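Der Stapel auf dem Bett

Ordnung ist ein Geschäft geworden. 43 Euro kostet der Abendkurs, in dem Annatjie Baloyi zeigt, wie man ein T-Shirt in 12 Sekunden faltet, und der nächste Termin in Bremton ist ausgebucht. Wer hingeht, bekommt ein Faltbrett von Fudum und das Versprechen, dass der Kleiderschrank nie wieder kippt. Ich war dort, ich habe gefaltet. Nach 3 Wochen sah mein Schrank aus wie im Februar.

Baloyi schwört auf das Aufrechtstellen: jedes Teil ein kleines Paket, nebeneinander in der Schublade. Das sieht gut aus — solange man nichts herausnimmt.

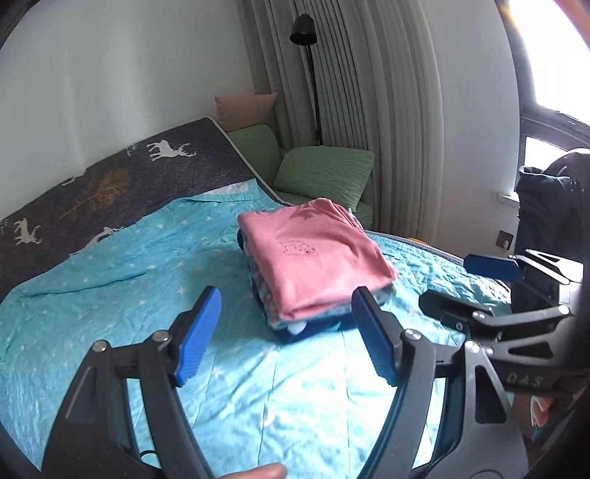 Gefaltet wird in den meisten Wohnungen ohnehin auf dem Bett, und dort entscheidet sich, ob eine Methode etwas taugt. Die Decke wirft Falten, die Unterlage gibt nach, kein Brett liegt gerade. Trotzdem kommt ein brauchbarer Stapel zustande: Dunkelblaues nach unten, Gemustertes dazwischen, das lachsrosa Teil obenauf, auch wenn es an einer Ecke übersteht. Im Kurs gäbe es dafür Abzug. Im Schrank liegt es genauso gut.

Perrine Le Goff, die in Totton eine Wäscherei führt, hält von Faltbrettern wenig. »Die Leute falten zu klein«, sagt sie. »Dann knittert alles doppelt.« Sie legt Pullover einmal in der Mitte, die Ärmel nach hinten, fertig. Schwere Stücke kommen nach unten, und höher als eine Handbreit wird bei ihr kein Stapel. Ein Brett hat sie sich einmal schenken lassen. Es liegt unter dem Bügeleisen.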